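3.2 Work surface and object placement

Surface covering has received little attention in studies of tabletop sorting and closing tasks, although it affects where small parts come to rest and how easily their outlines can be judged. In our first series, run directly on the bare wood of the table, Koller and Plattner noted that lids slid when touched near the rim and that translucent parts were hard to tell from the pale grain behind them. All later series were therefore run on a dark gray mat with a fine surface texture (Figure 2). The mat was supplied by Ustex and was used as delivered, without trimming.

The mat was fixed to the table with white tape at its corners and edges. We compared this with two other methods, a full adhesive backing and a pair of edge clamps. The backing left residue on the wood and made it slow to change mats between series. The clamps held well but took up space along the near edge, where several of the placements lie. Tape was the least tidy of the three methods – pieces wrinkle and fold when they are pressed down by hand – but it allowed the mat to be lifted and replaced within a few minutes. Tape was renewed at the start of each series, and its pieces were not positioned to any template.

Two object classes were used. The first consists of small translucent blocks with a roughly cubic body. The second consists of round plastic lids with a raised lip. Both classes were taken from the Casgate household set, from which we excluded items wider than 200 mm. The remaining set contained 33 items, of which 16 were lids. Lids were placed flat with the rim facing up unless a series called for the reverse. Blocks were stood apart from the lid so that neither object touched the other at the start of a trial.
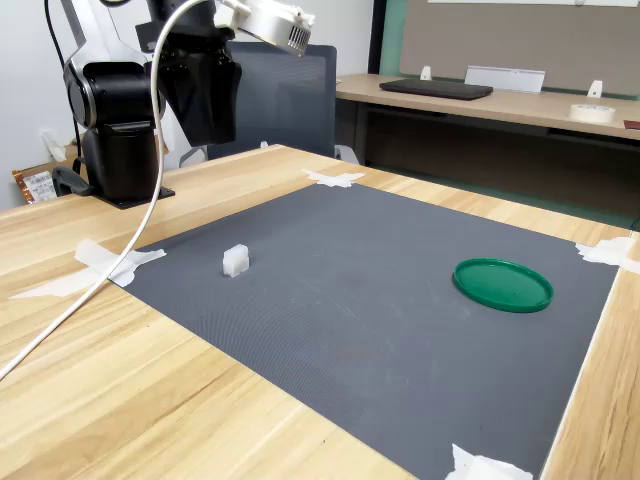 Figure 2. Work surface with a translucent white block (left) and a green lid (right) on the textured mat. The lid lies flat, rim up.

3.3 Displacement under light contact

Displacement was measured for each lid on bare wood and on the mat. The lid was set down at a marked point, pressed lightly at the rim with a spring probe, and released. The distance between the starting point and the resting point of the lid's center was then read from a steel rule. Each lid was tested six times on each surface, with the order of surfaces alternated between lids.

On bare wood, lids with a narrow lip moved farther than those with a wide one, and the direction of travel was difficult to predict. On the mat, movement was small for both groups. Median displacement fell from 6 mm to less than 1 mm. Lids that had warped slightly in storage were the exception: they rocked on both surfaces, and the mat reduced sliding without reducing the rocking. These lids were kept in the set, as warped lids are common in household use.

Blocks were not tested with the probe. Their small footprint made them more likely to tip than to slide, and a tipped block gives no useful displacement value.

3.4 Wear of the covering

Light scuff marks formed on the mat over the course of a series, mostly toward the center, where placements are densest. Hsiao repeated the probe test on a worn mat in October and found no change in displacement larger than the reading error of the rule. The marks did lower the contrast between the mat and the edges of pale objects. We replaced the mat when an observer at normal seated distance could no longer trace the outline of a block without hesitation. This criterion is subjective, and Section 5 discusses a measured alternative.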